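Balumgate settlement to be unsealed - Ombridge court ruling

marshtown_6
The judge in Ombridge ruled this morning that the Balumgate settlement has to be made public in May. It runs to 1,454 pages with the exhibits. Lilton council paid the developer to drop its claim and we never saw the terms.

quietlane
Good. We paid for it, so we should get to read it.

pdk_lilton
I don't agree. Both sides signed on the understanding it stayed private. Who will settle with the town after this? The next case goes to trial and costs us more.

marshtown_6
A public body shouldn't be signing secret deals in the first place.

tarnhill
Haven't read the ruling yet, will do tonight. Posting these in the meantime.
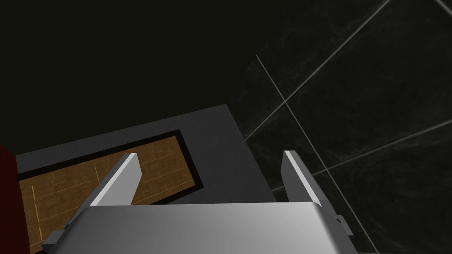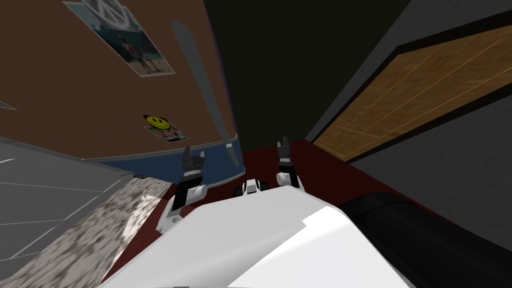
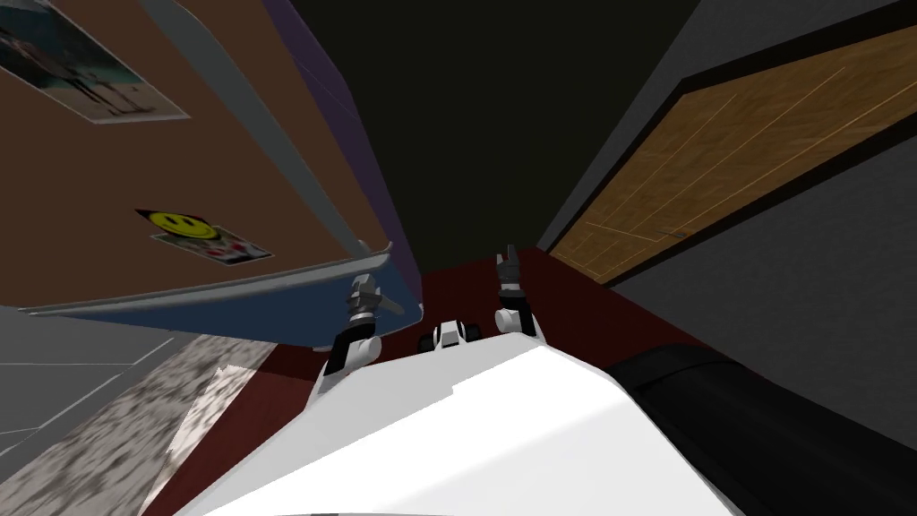
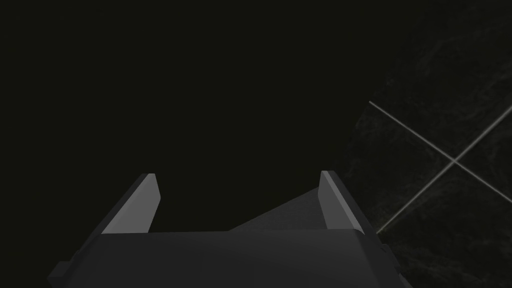
Robot gripper renders, 4 images

quietlane
Does the order cover the Villalobos side agreement? That was filed separately.

marshtown_6
Page 13 of the ruling says yes, with home addresses blacked out.

pdk_lilton
Then expect an appeal - Villalobos asked for that one to be sealed on its own.

quietlane
They can appeal. The copy fee is what bothers me. The clerk quoted me $600 for the full set.

marshtown_6
Ask for the agreement without the exhibits.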